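Jul 13, 2024 – bench notes, Remer room

Wiped the table top with the Pramgate cleaner, two passes. The scuffs stay, so I'm leaving them until the top gets replaced in October. Checked the metal rails and tightened the right one. Nelli Partanen wants 15 more of the thin sticks from Rawat – we have 9 in the drawer.

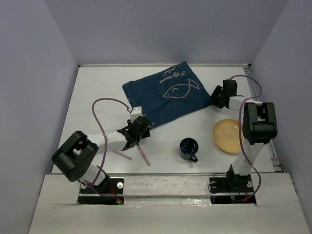 Table with two of the pinkish sticks, side rail at right.

Walls could use a coat of the same lavender-gray. Ciltano quoted up to 5 days for the paint. Ask Nelli if 3 sample cards are enough.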